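Notebook entry, June 24, 2020
Bench 2, cosmetics formulation workshop, Onthorpe
Entered by E. Casado

Subject: Urna shower cream, batch 122, stability and fill review before the subscription box order

Purpose of entry. To record the state of batch 122 ahead of the decision on the mini tubes, and to set out what remains open for the formulation and packing groups. The previous entry on this product covered batch 26 and should be read first by anyone new to the file.

Background. The box client has requested a travel-size shower cream in the Urna line, to be packed flat beside a lip balm and a sheet mask. The quantity confirmed in writing is 1,857 tubes. The formula is the December version with the fragrance load reduced and the thickener changed to the grade supplied by Bakhtiari. No other ingredient has been changed. The preservative system is the same as in batch 26.

Appearance and odor. The cream is off-white with a slight pearl. No separation was seen at room temperature or in the cold cabinet. The warm cabinet samples show a faint yellow tint at the surface, which was also recorded for batch 26 and accepted at that time. The fragrance (fig and white tea) is weaker on opening than the client's reference tube. On the skin the difference is small. Two members of the panel preferred the weaker version, and one described the reference as "too much for a small bathroom."

pH. Within specification on all samples. Readings are on the sheet taped inside the back cover. The meter was calibrated before use and checked again afterward.

Viscosity. This is the principal concern. The cream thickens over the first days after filling and then holds steady. The final value is inside the range but near the upper limit, and in a tube this narrow the last portion is difficult to squeeze out. The full-size bottle is not affected. The cause is believed to be the new thickener grade, which takes longer to hydrate than the old one. The batch was made with the old mixing time, and the sheet in the production folder had not been updated. That sheet has now been corrected and initialed.
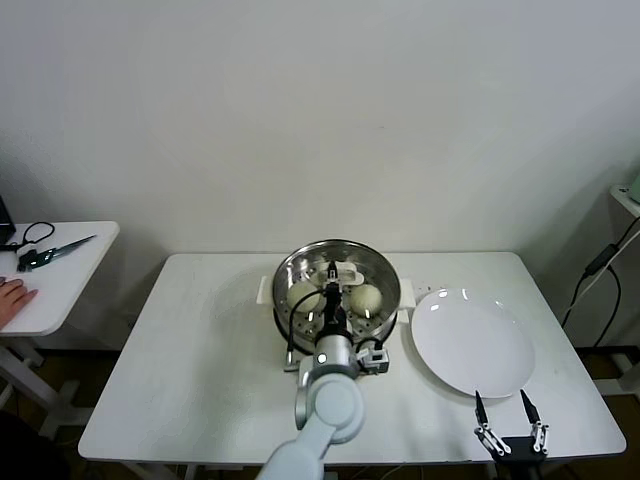
Salt adjustment was considered as a remedy and tried on a small portion of the batch. A very small reduction in salt brought the cream down to a comfortable level without loss of foam. A larger reduction made it run from the hand before it could be spread. The smaller reduction is recommended. It should be made at the bench first and repeated by a second operator before any change is written into the master formula.

Foam. Cylinder test carried out with hard and soft water. Foam height is comparable to batch 26 in both. The bubbles are finer in soft water and last longer. The client has asked for the word "creamy" on the tube and there is no objection from this bench.

Packaging. Sivcombe delivered sample tubes in the matte finish. The caps close well. The printed back panel smudges when handled with wet hands, particularly over the ingredient list, and this is not acceptable for a product used in the shower. Sivcombe has been told and proposes a clear varnish over the print. Samples with varnish are to be wiped with the product itself as well as with water. The earlier wipe test used water only and passed, so the method in the packaging file needs to be amended.

The crimp on the sample tubes was tested by hand pressure and held. A proper leak test in the vacuum chamber is outstanding. Tubes should be tested lying flat, in the position in which they will travel in the box.

Labeling. The ingredient list on the artwork still shows the old thickener. Marked up in red and returned to the design office. The fragrance allergens are listed in full. The fill volume on the front of the tube matches the order, but the type is smaller than on the bottle, and the design office is asked to confirm that it meets the minimum height.

Panel comments, for the marketing file. Skin feel after rinsing was described as soft by most of the panel and as slightly coated by one member, who made the same remark about batch 26. No irritation reported. Several asked whether a matching body lotion is planned. That question belongs with marketing.

Open items
Repeat bench portion with reduced salt, second operator
Vacuum leak test on filled tubes, lying flat
Varnished samples from Sivcombe, wipe test with product
Corrected artwork to be seen by this bench before print
Ask Bakhtiari for the hydration curve for the new grade, which was promised with the first drum and has not arrived

Batch 122 is to remain on hold in the quarantine rack. It is not to be used for filling trials without a signature in this book.

Esperanza Casado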